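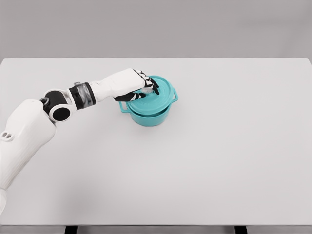 wattlebird_tim
I've spent most of April trying to settle on a hand for our kitchen tasks, and I'd love some opinions before I put money down on the real thing. I've been running everything in simulation so far, swapping end effectors on the same arm and leaving the rest of the setup alone. The multi-fingered hand is the one I keep coming back to. With the teal pot I've got it coming in from the side, fingers curled down onto the top of the lid and the thumb reaching in along the near side, and I do like how much of the lid it covers. The other candidate is the Brallero two-finger, which is simpler in every way and has to pinch the lid or nothing. Over 17 tries each, the hand got the lid off and back on 12 times and the Brallero managed it 2 times. Is that a fair comparison, or am I fooling myself?

Giveler
Lovely project, and thanks for sharing numbers! I'm going to be the grump though. A parallel gripper coming in on a low, flat forearm is always going to struggle with a lid. Bring it straight down from above and I'd bet it catches up quite a bit. You've kept the path the same for both, and that path favours the hand.

wattlebird_tim
Hmm, fair point. I kept the approach the same on purpose so I was only changing one thing, but I can see how that tilts it. I'll plan a top-down path for the Brallero tonight, once the kids are in bed.

Benjamín Urrutia
I'd disagree a little with Giveler. If the arm has to work under a rangehood or a shelf, you won't always get to come from above, so the side approach is a perfectly good test. My worry is friction. What have you got set for the fingertips? We had a beautiful run of results on the Perkance controller, and then the real rubber behaved nothing like the model and we spent weeks sorting it out.

wattlebird_tim
Default values, I'm embarrassed to say - I never touched them.

Giveler
Well, there's your next evening gone. Try it with the friction halved and see which one falls over first. And Benjamín, I take the point about shelves, but there's no shelf over that table, so let the poor gripper have its go from the top!

leiva_fan
Jumping in on cost. I paid roughly 650 dollars for a used Leiva gripper and it has been no trouble at all. Hands are wonderful until a finger cable goes. Pots with side handles can be shifted by the handles anyway, if moving them is most of what you need.

wattlebird_tim
Lids are most of what I need, sadly, but I'll add a handle grasp to the list. Will post the top-down and low-friction runs in this thread when they're finished.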